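4. Building and Rehearsing the Arm

4.1 The shop and the simulated kitchen

I should say up front that this part of the project happened in two places at once. The real arm was coming together on a bench at Zerkgate, the shared workshop where I rent a locker, and its simulated twin lived on my laptop at the other end of the same bench. Most evenings I went back and forth between the two until the lights went off at ten. I'd bolt something on, get nervous about it, and then go run the same motion in software before letting the real thing move.

The simulator is called Henudow. I picked it because it runs on a laptop with no graphics card worth mentioning and because it ships with a pile of furnished rooms you can drop a robot into. The controller on top of it is mine, it's called Ban (short for nothing, I typed it once and it stuck), and the same Ban code talks to the real motors over a serial cable. That was the whole plan: write it once, rehearse it in the fake room, then carry it over to the bench.

The gripper is a plain parallel one with two flat fingers. I printed the first set at Grerkstead, the makerspace across the river, since their printer was free in September and ours was in pieces. Finger length caused me more grief than anything else in the build! Short fingers are stiff and easy to drive, but then the housing gets close to the furniture well before the tips reach anything useful, and in a home the furniture is everywhere. I went with the longer set and put up with some flex.

4.2 Approach from the wrist view

Each rehearsal run started with the fingers open and the arm somewhere near a piece of furniture. Ban only gets the wrist view plus joint angles, with no overhead camera to help it, so a lot of the tuning was me staring at what the wrist sees and asking myself whether I could do the job from that alone. Gray wood grain turned out to be a pain. My edge finder loved the swirly lines and kept reporting them as borders, so I ended up blurring the input and asking for edges that stay put over several frames.

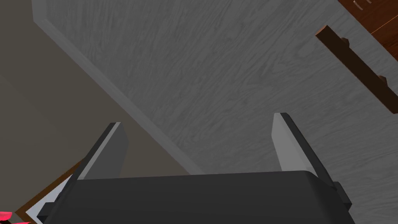
A reader of the draft who signs as tallowbench wrote back on this point: "I'd skip the blur and use depth. I tried the same trick on my own arm and it ate the thin trim along with the grain. Also, are you sure the wrist view is enough? Mine got lost every time the housing covered the bottom of the picture." Fair on both counts. Depth would be the better answer, and I have a sensor in a drawer, but it adds weight right where my wrist motor is weakest. As for the housing, I mask that strip out completely, so Ban never tries to find an edge on its own hand (it did, early on, and chased itself in a slow circle).

The thin trim worry was a good one, so I went and checked. I ran 234 approaches in Henudow with the blur on, and Ban reached its target pose in 198 of them. Going back through the logs of the failures, the usual story was a ledge or rail that had been smoothed away, after which the planner happily treated the spot as open space. Dropping the blur width to 2 pixels near strong straight lines kept the trim and still calmed most of the grain. I haven't rerun the full set with that change, so please don't read the count above as the final word on it.

4.3 Working close to a ledge

Ledges deserve their own few paragraphs. A finger that comes up from below has very little room to be wrong, and on the printed fingers a bump at the tip bends the whole plate and throws off the width reading. In software the fingers are perfectly rigid, which made me overconfident for a good couple of weeks. I now pad the collision shape of each finger by 6 millimeters in Henudow, and that one ugly number has done more for the real arm than any of my cleverer ideas.

The padding does make Ban shy. It will stop short of a shelf it could easily reach, and I have to nudge the target by hand. I can live with that on a bench where I'm the one paying for motors. 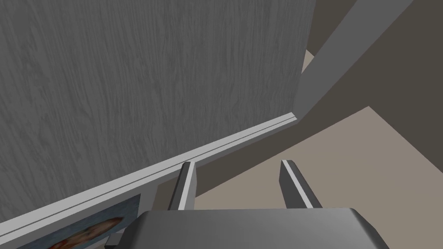 Figure 4. Wrist view in simulation, fingers open, left fingertip just under the white trim.

On the hardware side I copied the same caution into the speed limits. Ban slows down whenever the padded shape gets near a surface, and the slowdown is the same code in both places, so a run that feels sluggish on the laptop feels sluggish on the bench too. I'd like to make it depend on direction, because backing away from a ledge at a crawl is silly, but that means touching the part of the planner I understand least. The wiring for the finger motors is covered next, along with the connector I had to redo.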